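Chapter 3
Drying and Racking

A dish that has been washed well can still go back into the cupboard with a film of water under its rim. This chapter deals with the rack: what it is made of, where it stands, and the order in which it is filled. Manaia Treloar's notes from the training kitchen at Avura are used throughout, and her loading chart is printed in full on page 100.

Timber racks need more care than wire ones. Stand the rack on a clear, level surface with space on both sides, and leave room beside it for a piece waiting its turn. Round, shallow pieces should go in on edge.

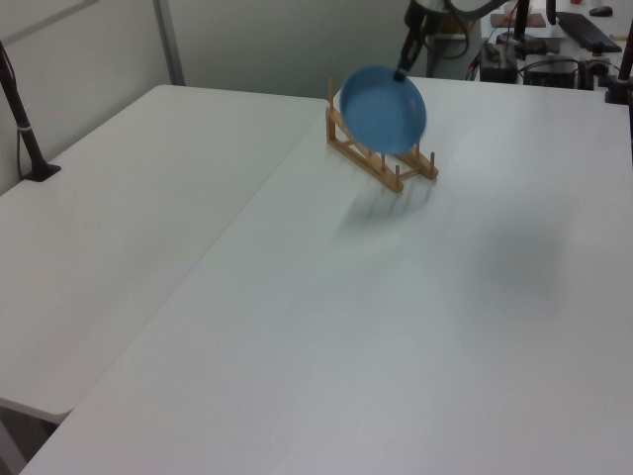
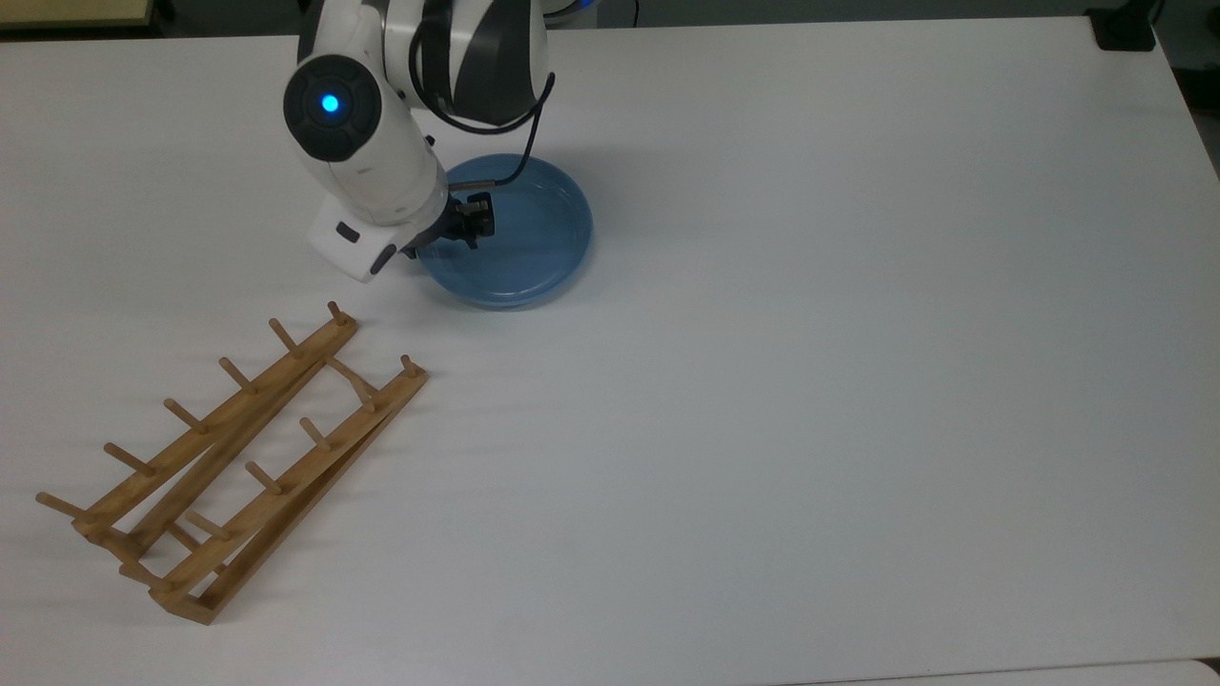 Figure 3.1 Light blue round ware and a wooden dish rack on a white table.

Section 3.1 covers the parts of a rack and their names. Section 3.2 sets out the loading order for mixed ware, and Section 3.3 looks at cleaning and oiling timber rails, including the grey discolouration that appears where water sits in the joints. Students who have finished the December practical may go straight to Section 3.2.

Key terms: rail, crossbar, peg, rim, draining edge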